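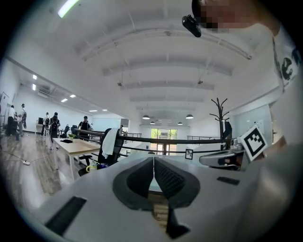
2階のフロア。アーチ形の白い天井と、奥に並ぶペンダントランプ

6月のはじめ、前から気になっていたヴィサウ(Visau)の見学会にようやく行ってきました。申し込んだのは春先だったのに、仕事の都合で二度も日を変えてもらい、そのたびに受付のピルヨ・ハマライネンさんが丁寧なお返事をくださって、もうそれだけで半分満足していたくらいです。

受付で名札を受け取り、案内のアラセリ・バレラさんについて歩きはじめたのが午前10時すぎ。同じ組には学生さんや、椅子の張り替えをしているというご夫婦もいて、廊下を進むあいだからもう話がはずんでいました。

私がいちばん楽しみにしていたのは、実は展示よりも建物のほうです。白い天井がゆるやかに弧を描いていて、そこに白い梁が何本も、奥へ奥へと続いていくのです。思わず立ち止まって見上げてしまい、後ろの方にぶつかりそうになりました(すみませんでした!)。奥には黒っぽいドーム形のランプが四つ下がっていて、そのさらに先がガラスの扉。外の木の緑が見えて、初夏に来てよかったなあとしみじみ思いました。

左手のほうは天井が一段低くなっていて、四角い照明が埋め込まれています。高いところと低いところがあるだけで、同じ部屋でもずいぶん居心地が変わるものですね。わが家の居間も少しは見習いたいところですが、あの天井の高さはどうにもなりません。

床は明るい木目の板張りで、黒い金属の手すりとの取り合わせがすっきりしていました。手すりは横棒のシンプルな形で、手前には小さな額がひとつ。こういうさりげない置き方が上手な場所は、だいたい好きになってしまいます。

それから、手すりのそばに立っていた背の高いコート掛け。濃い色の木で、枝のように腕が伸びていて、白い天井の下ではよく目立ちます。祖母の家の玄関にも似た形のものがあり、子どものころは帽子を投げて引っかけては叱られていました。そんな話をしたら、バレラさんも弟さんと同じことをしていたそうで、しばらく二人で笑っていました。

見学のあとは下の部屋でお茶をいただきました。シナモンの入った焼き菓子がとてもおいしくて、作り方を聞いたところ、シトラリ・チャベスさんという方がご自宅で焼いてこられたものとのこと。バターを少し焦がすのだそうです。家で試してみたら私は焦がしすぎましたが、家族はちゃんと食べてくれました。

見学は1組7人までで、全部まわって2時間ほしいところです。駅からは坂道が続くので、歩きやすい靴をおすすめします。帰りは坂の途中のパン屋さんに寄り、くるみパンを買って電車に乗りました。次の見学会は秋にもあるそうで、木の葉が色づいたころにまた申し込むつもりです。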